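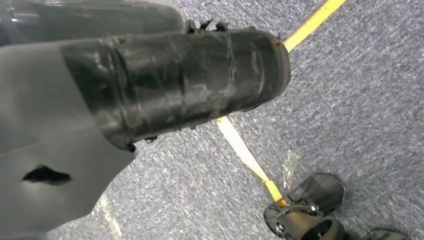 Black tape over speckled carpet.

Filed under: Local History, Ports and Settlements

The Naming of Kallow: A Note on the Early Settlement
By Nesrin Coşkun

The origin of the name Kallow has been a matter of disagreement for as long as the town has kept written records. The present note sets out the principal accounts and indicates which of them the surviving papers appear to support. It replaces a shorter entry published on this blog last May, in which the position of the first jetty was given incorrectly.

Settlement at the river mouth began with a timber-getting camp on the southern bank. The camp had no formal name. The earliest letters sent from it are headed simply "the landing", and a storekeeper's account book from the same period uses "lower landing" to distinguish it from a second camp upstream. The upstream camp was abandoned after a flood and is now under the reservoir.

The first account holds that the town was named after the barque Kallow, which is said to have gone aground on the bar while carrying flour and fencing wire. This version was taught in the district's schools for many years and is repeated on the plaque beside the boat ramp. I have been unable to find any vessel of that name in the port returns. A barque called the Estrella did ground on the bar, and did carry flour, and it seems probable that the two stories have been joined.

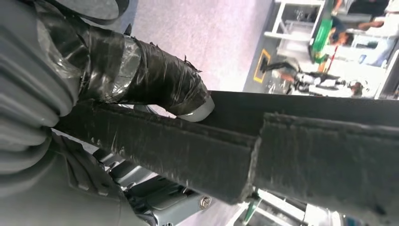
PORTS AND SETTLEMENTS

The second account is associated with the Prideck family, who held the lease on the southern bank for 35 years. According to a memoir dictated by the eldest daughter in her old age, her father chose the name from a farm his mother had known as a child. The memoir is a warm and readable document, but it was dictated long after the events and places the family's arrival two years too early. Her description of the wharf, on the other hand, agrees closely with the surveyor's plan, and her evidence should not be set aside lightly.

A third account, favoured by the author of the centenary booklet, treats the name as a clerk's misreading of "Callow". The original application for a post office survives in a poor copy. The initial letter is damaged – it could be read either way – and the word appears nowhere else on the sheet. The booklet states the matter with more confidence than the copy allows.

The town plan, when it was drawn up, provided for almost 765 allotments. Far fewer were sold. The streets nearest the water were taken up by carters and shopkeepers, and the blocks behind the hill remained under scrub until the branch railway was built. Flusimar, now generally regarded as a suburb, was surveyed separately and kept its own school and its own cemetery. Its residents objected strongly to being placed on the Kallow roll, and their petition contains the earliest clear use of the town's name by people who actively disliked it.

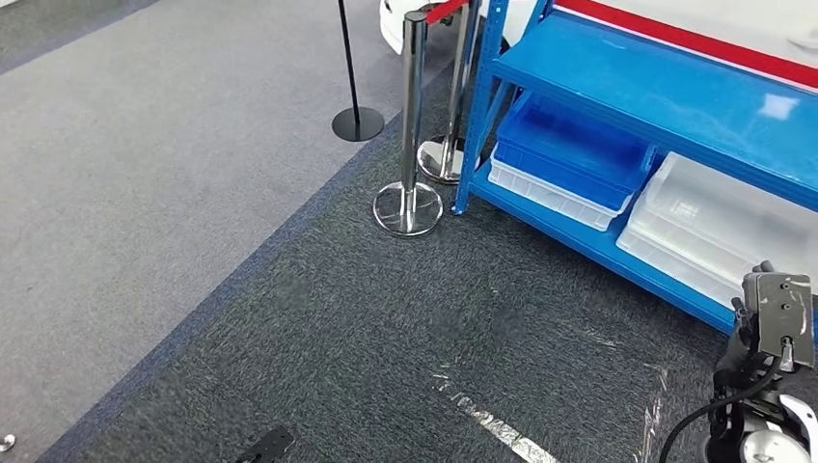 Vol. 2, No. 2

On the evidence now available, the Prideck account is to be preferred. It is the only version that can be traced to a person living in the district at the time, and it requires no lost ship and no careless clerk. The difficulty of the dates remains. The lease was signed in the father's name alone, and it is possible that he came ahead of his household and that the daughter counted from his arrival.

Two sources have not yet been examined. The rate books for the southern bank are held in a private collection, and access has been requested. The letterbook of the Estrella's agent was offered for sale some years ago and its present location is unknown to me. Readers with knowledge of either are invited to write by way of the contact page. Corrections to the street names given in earlier entries will also be received gratefully, particularly for the lanes behind the old wharf, where the signs have been changed more than once.

Related posts
The Grounding of the Estrella
Flusimar and the Separate Roll
Reading the Surveyor's Plan of the Southern Bank
The Prideck Memoir: Notes on the Text
When the Branch Railway Came to Kallow

Last updated: Monday, March 16, 2026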